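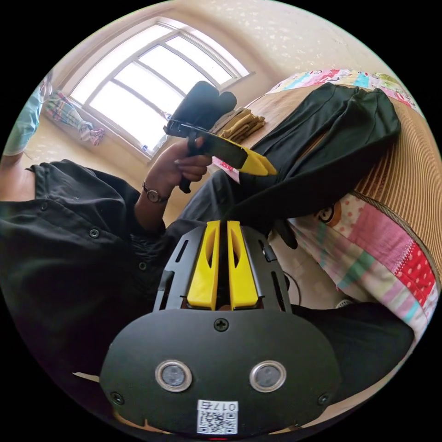
Black pants on the bed, still waiting for their turn.

Hi everybody! It's laundry folding day over here, and if you've been reading this blog for any length of time you know I have a lot of feelings about laundry folding day. I put it off, I complain about it, and then I get going and kind of love it. There's a fan, there's a bed, there's a pile. What else does a person need on a lazy afternoon? (Snacks. I also need snacks.)

So a bunch of you wrote to me after my closet post back in September asking how I fold things and where I do it. Uzma Tarar even sent me a long email with her own method for sweaters, which I read twice and still can't do. I promised her I'd write mine up and then I forgot, and then I remembered again this week when I was standing in front of a heap of clothes up to my elbows. Sorry, Uzma! Here we go.

I fold on the bed. I've tried the table and I've tried the floor, and the floor about killed my back. The bed is the right size, and if you have a woven mat on top like the one we use, it's so much better than folding on a squishy comforter. Everything lies flat! You can smooth a pant leg out with the side of your hand and it stays where you put it. On a quilt the whole thing kind of sinks and slides around and you end up with creases in places no creases should be. The patchwork stays underneath where it looks cheerful and doesn't get in the way. I do love that quilt. Pink and red polka dots forever.

Black pants go first in theory. In practice I drape them near the edge and tell myself I'll get to them, and then they sit there while I do all the fun stuff. My friend Maham Jafri says you should always start with the thing you like least. Maham also irons pillowcases, so take that for what it's worth. My trouble with black pants is that you can't see what you're doing. Is that the front? Is that the back? I have to hold them up to the light like I'm checking a twenty dollar bill. Once I find the front it's easy: one leg over the other, smooth it down, fold in half, fold in half again, done.

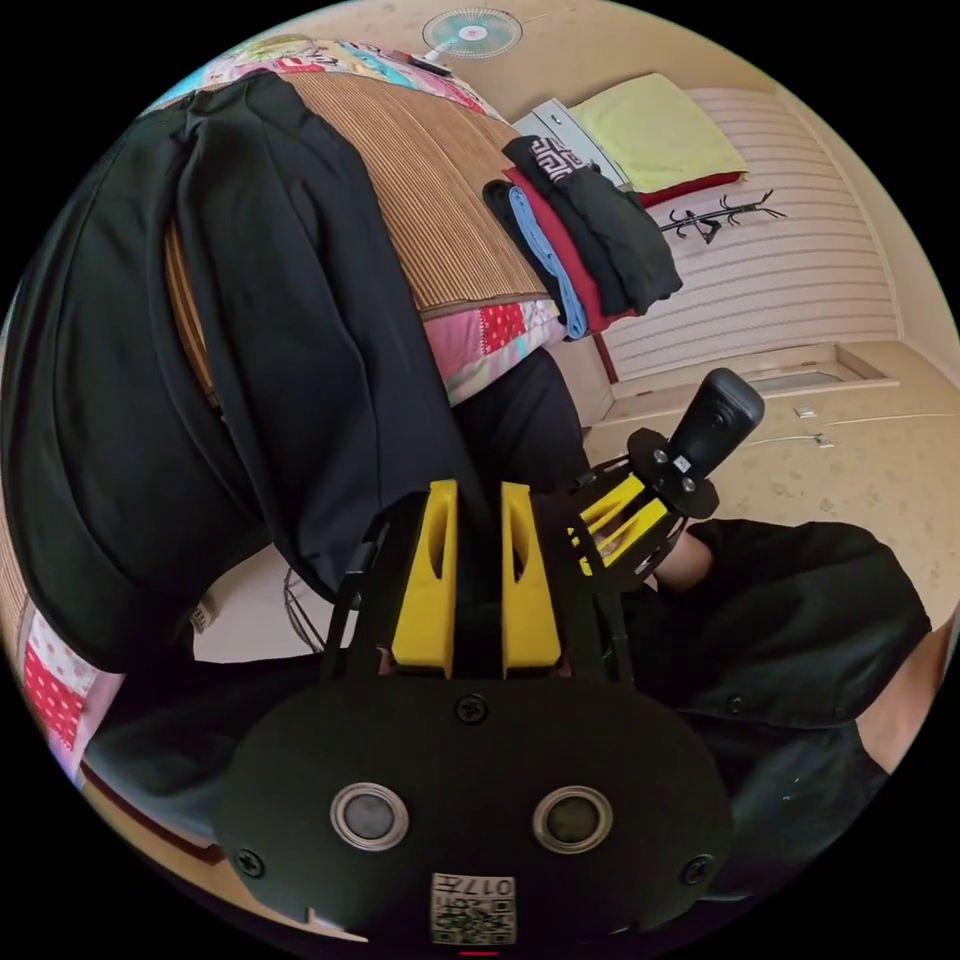
Tops are my favorite, and I do those the old store way. Face down, sleeves in, sides in, bottom up. If there's a pattern on it I want the pattern facing up when I'm finished, so I can tell what it is later without digging. I put the one I'm most likely to wear on the top of the stack, and I know that's backwards to some people. Ekkachai Bunnag left me a very polite comment last year telling me I should file my shirts standing up in the drawer like folders. I tried it! I did it for a whole month! They all fell over the minute I took one out — so we're back to stacks, and I'm at peace with it.

I don't sort by color either. Red next to light blue, dark stuff under that, who cares. I go by how heavy the fabric is. Heavier things on the bottom, lighter things on top, and keep it short enough that it doesn't lean. My limit is 6 to a stack. After that I get the tower problem, where you set it down and turn around and there's a soft little flop behind you and you have to start all over. I've said words.

Blankets get their own spot off the bed, or else I run out of room. I used to keep mine in one of those zip bags from Flastomness and it was fine, but then I'd never get the blanket out when I was cold because it was such a production. Now it just sits on something folded and I grab it. I fold mine in thirds the long way and then in half, and in half again if it's one of the big ones.

And hooks! I am a big believer in hooks. If you've worn a thing for an hour and it's not dirty but it's not clean either, where does it go? My mother would have said the chair. The chair is how you end up with no chair. A rack on the wall is so much better. I like the branchy kind because it looks nice even with nothing on it.

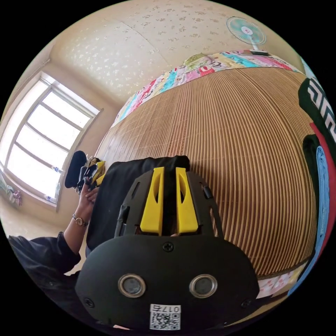
Okay, so what do you do with the bundle? You know the one. You scoop up an armload of things and it's three different shirts all tangled with each other, one sleeve is inside out, and you can't tell what belongs to what. My advice is to shake it out right away, one piece at a time, and lay each one flat before you fold anything. I used to try and fold straight from the bundle, and I'd always end up with a sock in the middle of something.

I keep the small fan going the whole time. Vandana Pant asked me if it doesn't blow everything around, and no, not if you point it at yourself and not at the clothes. Folding is warm work!

A few people asked how long it takes me. A full load takes me 60 minutes if I have a show on and a lot less if I don't, but I always have a show on. I'm not giving that up.

Next time I want to talk about drawers, and what I did with the one that sticks. If you have a trick for black pants, please put it in the comments. Uzma, that means you too.

Posted 02/05/2025 in Home Stuff, Laundry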